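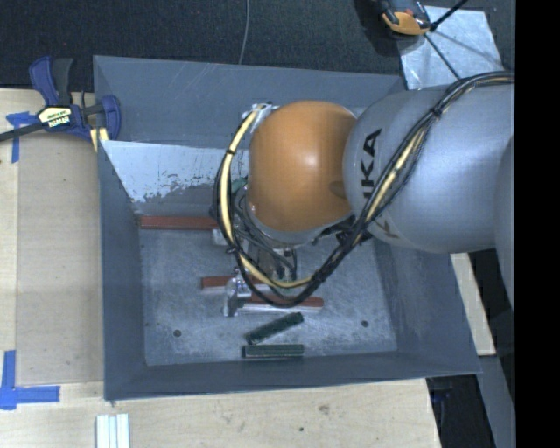

Home News Visits Workshops Archive Contact

A visit to the handling laboratory at Kukbridge

Mon 6 May

I took the early train from Cullstead and arrived at Kukbridge before the gate was open. There were already several visitors waiting with coffee from the station, most of them from small metalworking firms like mine. I work in planning at a company which cuts and drills bar stock, and my employer had agreed to pay for the day on the condition that I write down what I learned. I am writing it for the newsletter also, as some members asked me to.

The laboratory has opened its doors to industry twice before, but I had missed both times. It is placed behind the old printing school, and the sign is so small that two of us walked past it. Inside we got a badge and a short safety talk, and then we were divided into groups of 6.

The project I came for is called Belay. It deals with a problem that is very well known to us: how a robot can take bars out of a bin when the bars are lying as they fell. For a person this is dull work and hard on the back. For a robot it is still difficult, because long parts lie over each other, and because a bar near a wall leaves little room for the fingers of the gripper. In our own shop we gave up on the idea four years ago and built a sloping feeder instead, which jams.

What the researchers at Belay do differently is that they let the robot make a small movement first. Before it grips, it may push a bar sideways with the closed fingers, or turn it a little, so that one end comes free. They call this the opening move. The program compares how good the best grip is now and how good it would probably be after a push. If the gain is too small, it does not push and simply grips. I found this sensible, and I liked that the decision is shown on a screen in two plain numbers which a machine operator can also read.

We stood at the cell for a long time, more than the schedule allowed. The bars had been painted red or green, and someone in my group asked if the colour helps the robot. The answer was no. The method uses depth only, and the paint is for the people who go through the recordings afterwards and must write which bar was touched first. I had thought the opposite, so I was glad that the question was asked.

The main result was explained on a poster in the corridor. They made 200 trials without the opening move and the same number with it. Without it, the robot emptied the bin with no help in 136 of the trials. With it, the number was clearly higher, but the exact figure is waiting for a paper and we were asked not to print it. I respect this. The time for each bar became longer, and they said so openly on the poster. For a shop which runs through the night without staff, a slower robot that does not stop is worth more than a fast one that calls for help at three o'clock.

There were weak points too. Bars lying tight in a corner are still a trouble, and a push can make the position worse. The program is then allowed 2 more pushes before it leaves the bar and tries another one. I asked about oil, as our bars always come oily from the saw. They have tested only clean ones until now. Oily parts are planned for October, together with a partner firm, Wultavon, who will supply the bars and also some containers in the size that is used in production.

I would have liked to hear more about the change of gripper fingers. Our bars come in many sections, and each change costs us minutes. The reply was that this belongs to a different project and that they could send me a report. It has not come yet, but only some days have passed.

After lunch (soup and bread, quite good) there was a discussion round. A man from a foundry complained that research cells are always tidier than real halls. I agree partly. On the other side, the bin I saw at Belay was scratched like any of ours, and held with a clamp at the edge as we would do it. It did not look to me like a cell that is made ready only for guests.

A few practical remarks for those who want to go to the next visit day. The walk from the station takes a quarter of an hour and goes uphill. Bring closed shoes, otherwise you must stay behind the yellow line. Photographs are permitted in the cell area but not in the corridor with the posters. If you have a drawing of your own parts, take it with you on paper, for I had mine only on the telephone and it was hard to show to anyone.

Registration for the October visit is done by post or by telephone to the laboratory office. I have put my name down already and will bring six of our oily bars in a bag.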